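원룸 책상, 상판 그대로 쓸지 매트 깔지 고민입니다

작성자: 새벽네시
이사하면서 책상을 새로 들였는데 매트를 깔아야 할지 결정을 못 하고 있습니다. 전에 쓰던 책상은 팔꿈치 닿는 자리만 번들거리게 닳아서 버릴 때 보기 흉했습니다. 하루에 8시간 정도 앉아 있고 손글씨도 꽤 씁니다. 매트 없이 오래 쓰신 분들 의견이 궁금합니다.

댓글

모과차
저는 깔았다가 걷었습니다. 매트 밑으로 먼지가 들어가서 한 달에 한 번은 들어내고 닦아야 합니다. 그냥 상판을 바로 닦는 게 편합니다.

olcombe_user
Olcombe 책상 3년째인데 매트 없이 씁니다. 컵받침만 꼭 씁니다. 자국은 거의 컵 때문에 생기지 팔꿈치 때문에 생기는 건 얼마 안 됩니다.

새벽네시
팔꿈치 자국이 저한테는 제일 거슬렸습니다. 긴팔 입는 계절에는 괜찮은데 여름이 문제였습니다.

필통두개
글씨 쓰시면 까는 게 맞습니다. 딱딱한 상판에 종이 한 장 놓고 볼펜으로 쓰면 손목이 금방 피곤합니다. 저는 Prusico 펠트 매트 쓰다가 지우개 가루가 박혀서 가죽 느낌 나는 걸로 바꿨습니다. 가격 차이는 2,000원밖에 안 났습니다.

모과차
그건 종이를 몇 장 겹쳐 놓고 쓰면 해결됩니다. 매트까지 살 일은 아니라고 봅니다.

필통두개
한두 장 쓸 때 얘기고, 하루 종일 쓰면 다릅니다. 겹친 종이는 밀립니다.

달력뒷장
저는 매트 없는 쪽입니다. 3월에 걷어낸 뒤로 그냥 쓰는데 책상이 훨씬 넓게 느껴집니다. 예전에는 매트 선에 맞춰 물건을 놓다 보니 나머지 자리는 짐 올려두는 곳이 됐습니다. 지금 제 책상입니다.
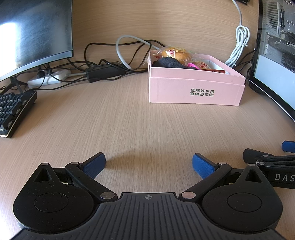 Seija Juntunen은 넓어 보이는 것과 관리하기 쉬운 것은 따로 생각해야 한다고 합니다. 상판 마감에 따라 답이 갈린다는 얘기입니다. 오일 마감이면 매트를 오래 깔아 두었을 때 덮인 부분과 드러난 부분의 색이 달라질 수 있으니, 깔더라도 가끔 걷어서 빛을 고르게 받게 하라고 합니다. 코팅된 상판이면 그 걱정은 덜하답니다.

새벽네시
색 차이는 생각을 못 했습니다. 제 건 설명서에 무광 코팅이라고만 적혀 있습니다.

olcombe_user
무광 코팅이면 매직블록으로 문지르지 마세요. 그 자리만 광이 납니다. 물걸레로 닦고 마른걸레로 한 번 더 닦으면 됩니다.

모과차
전에 버리신 책상도 혹시 매직블록 쓰신 거 아닌가요? 팔꿈치만으로 그렇게 번들거리는 건 못 봤습니다.

새벽네시
썼습니다. 일요일마다 청소하면서 팔 닿는 데를 그걸로 닦았습니다.

필통두개
그럼 원인이 섞여 있네요. 그래도 저는 작은 거라도 깔라고 하고 싶습니다. Trillum에 폭 600짜리가 있는데 노트 한 권 펴고 팔 올리기에 맞습니다. 키보드까지 올리려면 좁습니다.

달력뒷장
600이면 팔꿈치가 매트 끝에 걸리지 않나요? 저는 그 턱이 싫어서 걷었습니다.

필통두개
두께 2mm짜리라 저는 걸리는 느낌이 없었습니다. 두꺼운 건 걸립니다.

새벽네시
일단 매트 없이 한 달 써 보고, 매직블록은 안 쓰겠습니다. 글씨 쓸 때 불편하면 얇은 걸로 하나 사겠습니다. 답변 감사합니다.

olcombe_user
컵받침은 오늘부터 쓰세요.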